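Small rooms and the standard plan

The Borness housing code sets the smallest allowed bedroom by floor area alone. A room passes if the sum comes out right, whatever its shape. I think this is a poor test, and the Dreltine blocks show why.

Dreltine has 200 flats built to one plan. The second bedroom meets the minimum, but it is long and narrow, with the door on the short side and the window opposite. Once a bed is in, the remaining floor is a strip that serves as passage, dressing space and storage at once. The area figure records none of this. 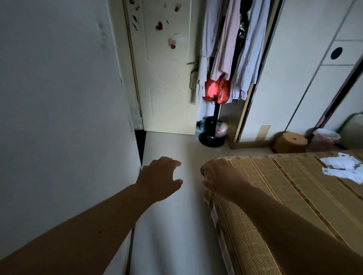
A better rule would fix a clear width beside the bed and leave total area to follow from it. The Quintanilla scheme was drawn this way. Its bedrooms vary in area, and a few are smaller than those at Dreltine, yet each keeps a usable strip on one long side. Door swing is counted against the strip, as it should be.

The usual objection is cost. At Banari the builder priced both methods: 1511 per square metre under the area rule and almost 2191 under the width rule. The second figure included moving a service riser, a change that belongs to the old plan and would not arise in a new one.

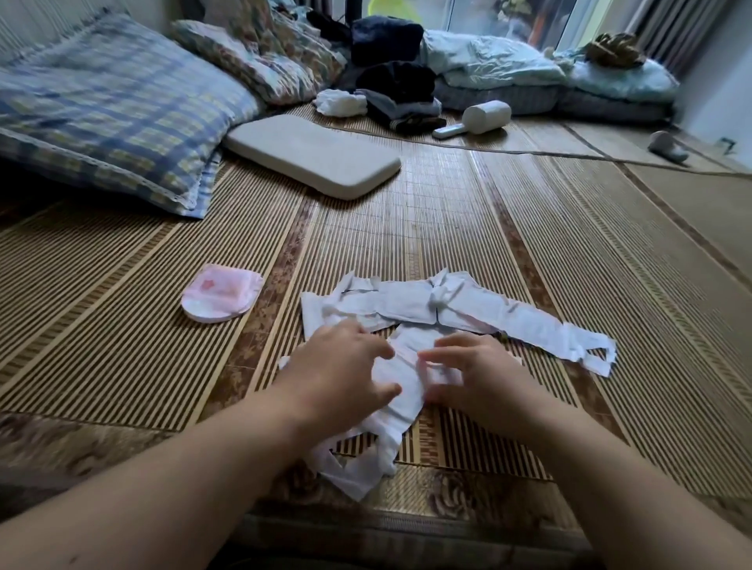

Ventilation should be treated in the same way. The code asks for window size and ignores the path of the air. A large window facing a closed door does little on a still night in June. A small vent above the door costs very little and should be required in the next revision.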